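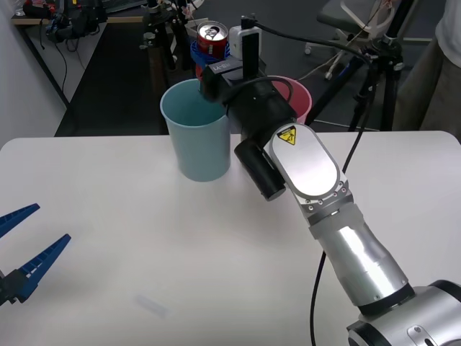

Olta's new tumblers and bins hit the shelves

December 2019 -- Olta is thrilled to bring its Garno range to shops across Rasau! Light blue and pink are the first colours out, and both look great on a plain white table.

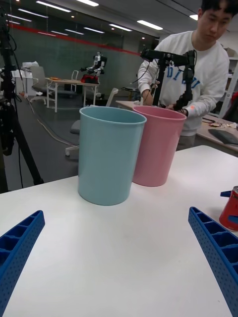

Olta News, Issue 11

The rolled rim was a favourite with the 400 households who tried Garno at home in May -- easy to grip, easy to rinse. Each pack holds two. Popescu Homewares has them now, and we can't wait to hear what you keep in yours.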